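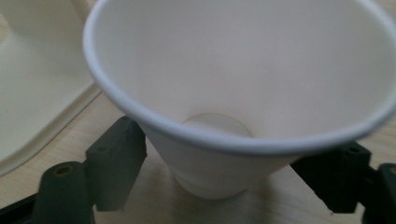 Gillholm hand grinder: five months of morning coffee

I bought the Gillholm in April, after my old electric grinder started smelling of burnt dust, and I've used it nearly every day since. I love it! I'll try to be fair all the same.

What you get

A steel body, a folding handle, a little brush and a cloth bag I lost within a week. The hopper takes enough beans for 2 decent mugs. It's heavier than it looks in the shop photos, and the handle folds flat against the side, so it fits in the drawer with the tea towels (my last one lived on the worktop and got in everybody's way).

Grinding

This is the good bit. The burrs bite straight away and there's none of that horrible skidding you get with cheap hand grinders. A medium grind for one mug takes me less time than the kettle does. Going fine enough for a stovetop pot is more of a workout, and my friend Boglárka Tóth, who has bad wrists, gave up halfway and handed it back. If your hands are sore in the mornings, try one before you buy.

The grounds come out very even. I used to get a layer of sludge in the cafetière and now there's barely any, and the light roast I buy from Uvis tastes like a different coffee – properly fruity, with hardly any bitterness. I've stopped putting sugar in it, which surprised me.

Changing the setting

You turn a dial under the burrs, and it clicks. The clicks are lovely and firm but the dial has no numbers on it, so you have to count from fully closed every time. I've scratched a small mark on mine with a nail. A printed scale would have been easy to add.

Cleaning

It all comes apart without tools. Brush it out, wipe the burrs, put it back together. Don't wash the burrs. Do keep an eye on the small spring, as mine shot across the kitchen and spent a night under the fridge.

Compared with the Seidel

Máté Veres lent me his Seidel for a fortnight. It has numbers on the dial and a nicer wooden knob, but it's slower and it squeaks. I was glad to go back to mine.

Would I buy it again? Yes, tomorrow. I've already got one put by for my brother's birthday, and he only drinks instant.

Posted September 3, 2021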